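2018-02-01

Yesterday evening I watched the new episode of Minhas Sisters, which my neighbour recommended to me. It is a reality show about a family who owns a hotel in Seketti, and I must say I liked the grandmother the most.
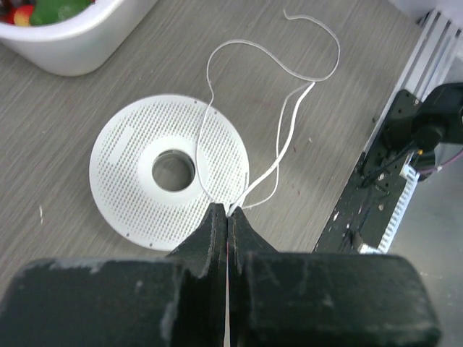 The quarrel about the birthday dinner lasted over 12 minutes, and for me this was too long. The younger sister apologised very nicely, though. My favourite moment was the dance lesson in the kitchen. Season 3 starts in March and I will watch it.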